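Notebook – Heltura gripper kit evaluation, tote transfer cell
Dec 5, 2025
Entry by Z. Torres. Copy to Villanueva, Radulović, Pacheco.

Carried over from last entry: firmware on the kit controller updated by Milovan, tool flange adapter re-torqued, wrist camera bracket refitted with the longer screws. The short ones supplied in the box only engage about two threads. Have asked the supplier whether this is a packing error or the intended part. No reply yet.

Purpose of this session: decide whether the Heltura kit (two-finger gripper, wrist camera, controller, software license) goes forward to the paid trial or back in its case. Loan period ends next week. Rosalinda wants a yes or no with reasons, one page. This entry is the long version.

Kit as received
Gripper, parallel type, with two sets of fingers. Set A is flat and hard. Set B is curved with padded inner faces. Only set B used today. Set A tried in the first session and dropped, too much slip on the bagged parts.
Wrist camera with fixed focus. Bracket has one angle and no adjustment.
Controller, DIN mount, one Ethernet port, one power connector, screw terminals for I/O.
Software: setup tool runs in a browser. License is tied to the controller serial, so swapping controllers in a breakdown means a call to the supplier. Note for the one-pager.

Setup
Arm is ours, unchanged. Payload and center of mass re-entered after the bracket change. First attempt faulted on the protective stop at the second waypoint. Cause: I had typed the Z offset with the wrong sign. Corrected, no further stops from that source.

Tool center point taught by the four-point method against the steel pin. Residual was acceptable but not as good as with our old Kristiansen gripper. I suspect the padding. The tip reference is soft and you can push it a little without noticing. Repeated using the back edge of the left finger as the reference and got a tighter result. Suggest we write this into the procedure if we keep the kit. The manual says to use the tip center with the fingers closed and gives no alternative for padded fingers.

Jaw zero: close fully, wait for current to settle, store. Has to be redone after every finger change. The tool does not warn you if you skip it, it just reports an opening that is wrong by the difference in pad thickness.

Approach to the conveyor side
Jog moves first, fingers closed, arm at reduced speed. The tight spot is between the guide rail and the bin wall on the right. With the old gripper we had comfortable clearance here. The Heltura fingers spread outward below the contact area, so the envelope is wider than the closed tips suggest, and the collision model supplied with the kit is a plain box that doesn't follow the curve. In the planner it is either too fat (box around everything) or wrong (box around the tips only). I used the fat one. It costs reach at the bin edge.
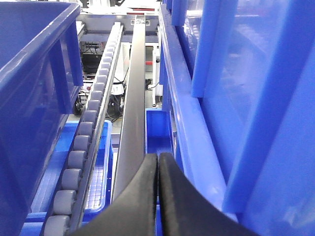 Wrist camera view, set B fingers closed over the gap beside the guide rail. Roller conveyor at left, small tote behind the right finger.

Points from the camera check, same arm pose:

1. The closed fingers take up the bottom center of the view. Contact line between the pads is easy to find, so alignment by eye on the tablet is workable.
2. The right finger hides part of the small tote. For a pick out of that tote the camera would have to look from a standoff pose first, then move in blind. Adds a move to every cycle.
3. Right finger overlaps the near edge of the blue lip of the bin in this view. Overlap in the view is not contact, but there is no depth reading from this camera, so clearance has to come from the model or a feeler gauge. Used the gauge.
4. Glare. Highlights on the rollers, the bin rim and the translucent walls. The supplier's edge finder locks onto the bright lip on the right in preference to the tote. Turning exposure down helped, then the dark guide rail started to lose its edge against the gap. No single setting did both well.
5. The translucent walls show blurred shapes from behind. The detector reports these as objects, at low confidence but above the default threshold. Raised the threshold. Fewer false hits, and it then missed a gray part lying on the bottom of the tote.

Item 5 is the one that worries me. We are not going to replace the bins to suit a gripper kit. Tomás P. proposes a matte liner behind the translucent wall. Cheap, and worth one afternoon. He will cut one from the Skulo sheet left over from the guard job.

Transfer test
Part: the bagged bracket, 340 g, picked from the small tote and placed in the bin on the right. Taught positions, vision off, so this tests the fingers and the motion only.

Cycles attempted: 148
Completed without intervention: 134
Dropped or missed: 14

All 14 logged by hand on the sheet. Most of them were the same fault: the loose end of the bag folds under one pad at closing, the fingers report a grip, and the bag pulls out during the lift. The grip-confirm signal stayed high in nearly all of these. It is a position-based signal, it only says the jaws stopped before full close, and a folded bag is enough to stop them. There is a force-based option in the menu, grayed out on our license. Asked Heltura's rep for a temporary key. He said he would look into it.

The others were early in the run, at the first force setting. I raised it after the third miss and they did not come back. Strictly those cycles should be in a separate block. I left them in because the default setting is what a new user would start with, but anyone quoting the totals should know this.

Pads: slight polish on the contact area after the run, no tears. One pad had lifted at the lower corner. Pressed back by hand and marked with a paint pen. Check before next use. Replacement pads are sold only as a pair with the finger, glued. I would want them separate.

Cable: the gripper cable strain relief is fine for the short wrist moves. On the full turn toward the infeed side the cable tightens before the joint limit. Limited the joint in software for now. Longer cable exists in the catalog, extra cost.

Comparison with the Jokel quote
Jokel's kit was not tested, paper only. From their data sheet: camera bracket with adjustable tilt, force-based confirm included, finger pads replaceable without the finger. Lead time is longer. They also want the cell drawings before they will commit to a collision model, and Milovan does not want to send the full set. He will prepare a reduced set with the infeed side removed. Tomás Nogueira in purchasing has both quotes and asked that we stop calling the two suppliers separately. Fair. All contact through him from now on, except the key request above which is already open.

Comments added at the bench

M.R.: The box collision model can be replaced. The planner takes a mesh, I checked. We would have to draw the fingers ourselves or get a STEP file. I can do a coarse one from measurements. Not before Tuesday.

Z.T.: Please do. If reach at the bin edge comes back with the mesh, item 3 mostly goes away.

T.P.: On the polish, did you wipe the pads with anything before the run? The old ones hated alcohol.

Z.T.: Dry cloth only.

R.V.: For the one-pager I need the cost of the longer cable and the license change on top of the base price. Also whether the blind move in item 2 still keeps us under the cycle target.

Z.T.: Blind move not timed today. Will time it with vision on, once the liner is in. Costs are with Tomás N.

Position for now
Mechanically usable for this part once the bag fold is dealt with. Grip confirmation not usable on the present license. Vision not usable in this cell as it stands, liner test pending. I would not sign for the paid trial on today's results. I would ask for an extension of the loan, two weeks, with the force option unlocked.

To do
Liner fitted and exposure sweep repeated (Pacheco, Torres)
Coarse finger mesh (Radulović)
Ask for loan extension, cable price, license price (Nogueira)
Time the standoff pose plus blind move, 100 cycles, vision on (Torres)
Try tote rotated a quarter turn so the bag opening faces along the rail, see if the fold fault changes (Torres)
Recheck marked pad before first cycle
Return set A fingers to the kit case, they are in the second drawer under the tablet charger

Left the arm parked at home, air off, controller powered down. Program saved as transfer_setB_fat. The version without the suffix still has the wrong Z offset, do not load it. I will delete it once Milovan has taken his copy of the waypoints.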